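Drurer Pauses Robot Cells in Fakatstead After Grip Sensor Fault

25 Nov 2023

Drurer has taken part of its robotic sorting line in Fakatstead out of automatic mode after a fault in the grip sensing on its Wakotora arms.
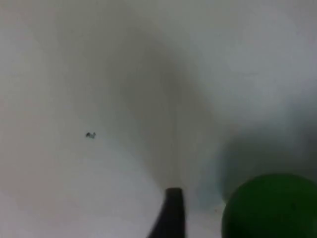 What failed on the arms?

A force sensor in the wrist drifted out of range during long runs, and the controller accepted the false reading as a firm grip. The arm then moved off at full transfer speed with a part that was held too lightly, or with no part at all.

The company said in a notice to customers that the fault first showed up as a rise in dropped parts on the night shift. A review of the controller logs found 276 events in which the reported grip force did not match the motor current in the fingers. In 50 of those events the part left the gripper during the move. No injuries were reported, and all dropped parts stayed inside the guarded area.

The drift is linked to heat. The sensor is zeroed once at startup and is meant to be zeroed again after every 100 cycles. A software update installed at the site changed the order of the startup steps, and the second setting was left at its default value, which turns the repeat zeroing off. Arms that were restarted often showed little drift. Arms that ran through a full shift showed the most.

The safety circuit was not affected. Emergency stops, door switches and speed limits run on a separate controller, and tests carried out after the shutdown found them working within their limits. Drurer nevertheless classed the fault as a safety matter because operators enter the cells to clear dropped parts, and more drops mean more entries.

Amato, which supplies the control software, has issued a patch that restores the repeat zeroing and adds a cross-check. If grip force and finger current disagree for longer than a set time, the arm now slows, returns the part to the pick surface and waits for a manual reset. The patch also blocks automatic mode when the zeroing interval is set to off.

Each arm must complete 1380 pick-and-place cycles without a mismatch before it goes back into service. The test runs use light parts first, then the heaviest parts handled on the line – the order in which the original fault was easiest to reproduce. Wrist temperature is recorded throughout.

Until then the affected cells are running in manual mode at reduced speed, with orders moved to the older line where possible. Drurer expects the last arm to be cleared in January. Sites using the same software version have been told to check the zeroing interval before the next startup and to keep their controller logs.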